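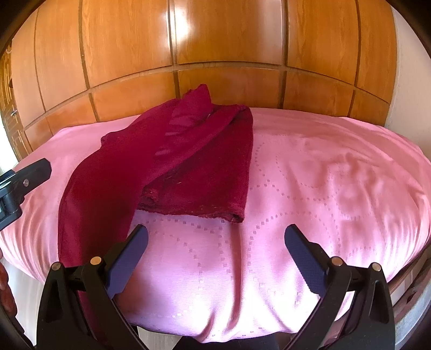 Evari Bedspread, Pink

Satin-look bedspread with a woven pattern of small square dots. The dots run in lines and form large curved and diamond-like shapes. Light sheen, long enough to hang over the side of the bed.

Sizes: single, double, king
Colour: pink
Care: machine wash at 30, cool iron on the reverse, do not tumble dry
Product number: 47-24

The fabric creases when folded. Hang it up overnight or iron it before use. Wash it separately the first 2 times.

Delivery from our Mornbridge warehouse. The king size is out of stock until July. Unused bedspreads can be returned within 14 days in the original bag.

Questions about sizes: ask for Rhea Malabanan in customer service.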